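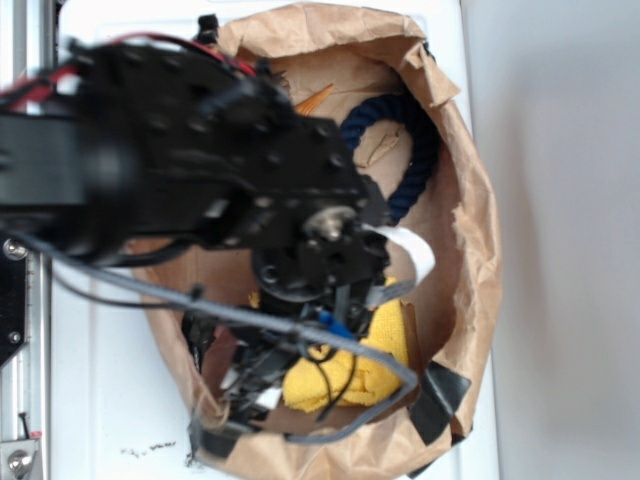 Løken twisted rope, navy blue — four months in

I should say first that I'm not a sailor or a climber. I'm a person who ties things to other things, mostly in the garden and sometimes on the roof of the car, and I had been making do with leftover clothesline for so many years that buying proper rope felt like a treat. I ordered the Løken from Holtano, who sell it in 80-foot lengths, and cut mine into shorter pieces on the first afternoon (do tape it before you cut, please learn from me!).

What I like best is how it feels in the hand. It's soft without being floppy, and a knot I pull tight on Friday is still tight on Sunday but comes undone without my having to go find a fork. The navy is a lovely deep color too, and after a summer on the bean trellis it has faded only a little on the side that gets the sun.

It coils nicely once you get the hang of turning your wrist with the twist. For the first week it fought me and I got those annoying little kinks, so give it time. I keep the short pieces in an old paper grocery bag with a yellow cloth, and they go in and out of there all week long without getting into a snarl.

My complaints are small. The cut ends fray if you so much as look at them, and the cardboard tag was stapled right through a strand — a silly way to treat good rope. I also wish it came in a shorter length for people with less to tie up.

I'd buy it again, and I probably will before the tomatoes get any heavier.

9 August 2025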